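Taping and Retaping the Grid on a Two-Arm Table

The grid on our two-arm cell at Laxdal is blue tape laid in squares, and it has one job, to be where it was yesterday. It is not good at its job. Majdi Qudah laid the first version in January with a steel ruler and a lot of optimism. What follows is how we do it now.

You need a roll of blue tape, a straightedge longer than the table, a soft pencil and a blade you don't mind ruining.

1. Clear the table and park both arms. Press the red button on each pendant before you lean in. Yes, both. The second arm has excellent reach and no manners.

2. Check the bolts on each base plate. A perfect grid under an arm that has shifted is just decoration.

3. Mark the long lines first, measuring from the frame and never from the old tape. The old tape lies.

4. Lay each strip in one pull, then cut it. Pieced strips drift apart at the joint, and the gap always ends up somewhere you care about.

5. Rub down every crossing with a thumbnail. Crossings lift first.

6. Release the stops, send the arm to 4 crossings at slow speed and save each point under a name you'll recognize in a month. "Test2new" has cost us an afternoon already. 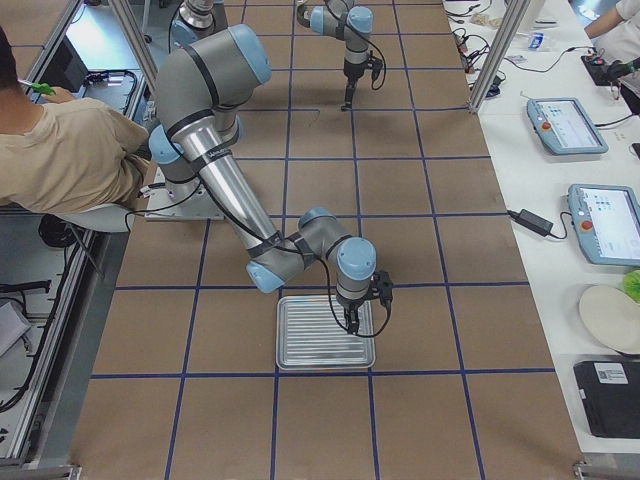
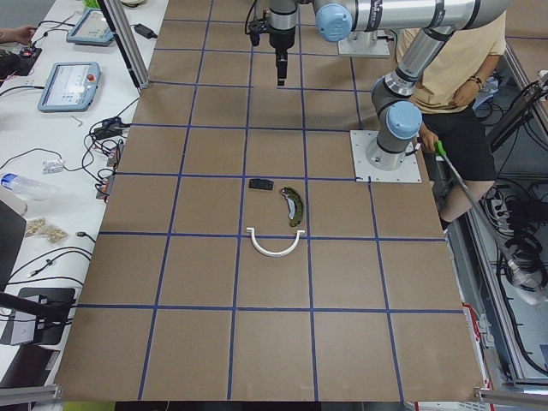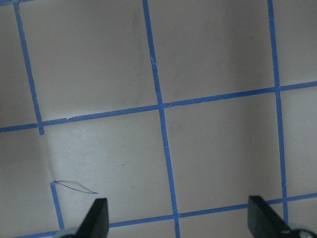 Blue tape grid at Laxdal. The last picture is the wrist camera's view, with a break in the left-hand line and a frayed bit on the upper cross line.

Look at the tape through the wrist camera as well as from your chair. From the chair, everything is straight.

When you find a lifted end, don't press it back and walk away. Peel to the nearest crossing, wipe the surface, let it dry and lay fresh tape. Pick off any threads while you're there. A dark thread can pass for an edge if your software is feeling creative, and ours often is.

Snædís Nørgaard keeps the repair log. Write down which line you replaced, and repeat step 6 for any crossing it touches. If you skip the log, she will know.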